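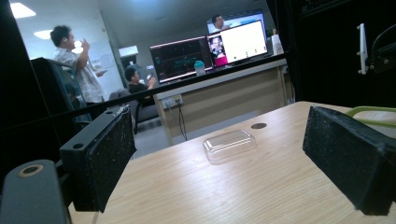 *The small lid, on the desk by the small round hole.*

I've had the Pitar clear storage boxes since October and I keep being asked whether they're any good, so I'm finally writing it all down. I bought the 20-piece set (that's ten boxes and ten lids, a bit cheeky, but everyone counts them that way now) and I've used them for every fiddly little thing I own. Screws, plectrums, sewing needles, spare fuses, those felt pads that go under chair legs. If it's small and it rolls, it lives in a Pitar.

Let's start with the lids, as they're the part I've got the most opinions on. The smallest one is a shallow rectangle in clear plastic with rounded corners and a raised rim, and I do like it a lot more than I thought I would! The rim is what makes it. I flip the lid over and use it as a tray while I'm working, so whatever I've just unscrewed goes in there and stays put when I nudge it with my elbow (I nudge everything with my elbow). Before this I was using a saucer, and the saucer slid about and took up half the desk.

The corners are nicely finished too. I had a Bivport set before these and the lids had a sharp little nib on one side where they'd come out of the mould. I filed them all down one evening with an emery board, which did the job but left them looking scruffy. No filing needed with these.

Now the grumbles. They're see-through, and a see-through lid on a pale wooden desk is a very easy thing to lose. I've spent ages hunting for one that was sitting right in front of me. You tend to spot the shine on the edges first, if the light's right, and if the light's wrong, good luck. I've put a dot of nail varnish on the corner of a few of mine and that's helped enormously. Pitar do a smoky grey version that I'd probably pick if I was buying again, though you'd lose some of the being-able-to-see-your-fuses side of things.

The other grumble is the fit. The medium and large lids click on with a proper snap, lovely, no complaints. The small ones sort of press on and hope for the best. Mine are fine sitting in a drawer, but I wouldn't chuck one in a bag full of needles. I did exactly that with the beads from a half-finished bracelet and was picking them out of the lining for a week. If you want something to travel with, the Gronmont tins are much safer, only they're opaque and they rattle.

Scratches: yes, a few. The bottoms have gone a bit cloudy where I drag them across the desk, and the lids pick up fine marks if you stack them bare. I've started slipping a bit of kitchen roll between them. They wash up well in warm soapy water. I've not risked the dishwasher and the leaflet doesn't mention it either way.

One thing I'd check before ordering is the size chart, which gives the outside measurements only. My 143 assorted buttons went into the medium box with the lid shut, just, and I'd assumed there'd be loads of room left over. Go up a size if you're on the fence.

Would I buy them again? I would, and I've already ordered another 3 of the small ones for the sewing drawer, loose lids and all. For home use at a desk they're cheap, tidy and pleasant to handle, and I've got very fond of the little tray trick. Four stars from me. The fifth can come back when they sort out that press-on fit.

Oh, and if yours arrive with the paper label stuck on the inside of the box (why the inside?), a drop of cooking oil left on for a few minutes gets the glue off without scratching. Wipe it, then wash it, and do the lids separately or you'll be chasing them round the sink.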